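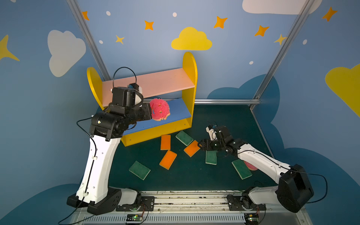

Ticket 290: Sponge shelf, paint lifting on lower board
Opened by: Meinir Morgan
Assigned to: Rhodri Beddoe
Product: Primano small shelf, yellow with pink and blue boards
Status: Open, waiting on customer

Meinir Morgan wrote:
The blue board on our Primano shelf has gone tacky at the front and the paint comes off on a fingernail. We keep washing-up sponges on it, the rectangular orange and green ones and one round pink one. The leaflet says "suitable for kitchen and bathroom use". I would like a new board, please. The pink board above is fine so far. We've had the shelf since March.

Rhodri Beddoe wrote:
Thanks, Meinir. Before I send anything out, were the sponges put away wet? Standing water is the usual cause of this. Please take everything off the shelf, leave it empty overnight and tell me if the tacky patch hardens.

Meinir Morgan wrote:
They are sponges. Of course they were wet some of the time. I'm not sure what else "kitchen use" would mean. I'll do the overnight thing but I don't expect much from it.

Meinir Morgan wrote:
Left empty overnight. Still tacky. I pressed a sheet of kitchen paper on it and it stuck.

Rhodri Beddoe wrote:
Understood. Next step is to find out whether it's the water or something in the sponges. Could you sort them by type and keep each type on its own part of the board? A sheet of baking paper under one half would give us something to compare against.

Loukia Karras (second line) wrote:
Adding a note as I have seen this one before. The supplier, Indora, puts it down to dye coming out of cheap coloured sponges. I have asked them twice for whatever test that is based on and have been sent the same paragraph both times. Dye would stain the board. I can't see how it makes paint go soft. Meinir, is there any colour on the blue, orange or pink especially?

Meinir Morgan wrote:
No colour at all. I wiped it with a white cloth and got blue on the cloth, so if anything is losing dye it's your shelf. The pink one has the smiley face cut into it. The green ones have a scouring pad on one side, which is the only part I could imagine doing any harm. 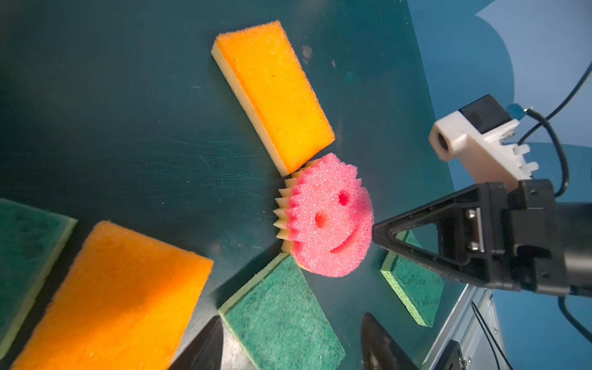
Sponges from the shelf, smiley one in the middle.

Loukia Karras wrote:
Thank you, useful. The scouring side would scratch a painted board if it was dragged across, and scratches would let water under the paint. That I could believe. It would show as lines first though, then lifting along the lines. Is that what you have, or is it soft all over?

Meinir Morgan wrote:
Soft all over in a strip along the front, a couple of fingers wide. No lines. The back half of the board is perfectly hard and has had just as many sponges on it.

Rhodri Beddoe wrote:
Could it be a cleaning spray? Anything with a solvent in it would do this, and the front edge is where most people wipe.

Meinir Morgan wrote:
Pritchard multi-surface, the same as I use on the worktop. The pink board gets wiped with it too and the pink board is hard. I did say that at the start.

Loukia Karras wrote:
Fair point, and it rules out more than the spray. Same sponges, same cloth, same cleaner, one board good and one bad. I think we are looking at a blue board that never cured properly. I would still like the baking paper result, 9 days if you can stand it, mostly so Indora can't send me the paragraph again.

Internal note, Loukia Karras, Aug 2, 2025:
Eifion Lewis in returns has another blue board from the same batch with the same strip along the front. So that is 2, and I don't call 2 a pattern, but I would stop telling people it's their sponges. Rhodri, please take the line about standing water out of the saved reply. If the shelf can't cope with a damp sponge then the leaflet is wrong – either way it's not for the customer to sort out.

Rhodri Beddoe wrote:
Saved reply changed. Meinir, a replacement blue board is on order whatever the paper shows. Please keep the old one, we'd like it back.

Meinir Morgan wrote:
Will do. Is the new one from the same batch?

Rhodri Beddoe wrote:
Checking with Eifion.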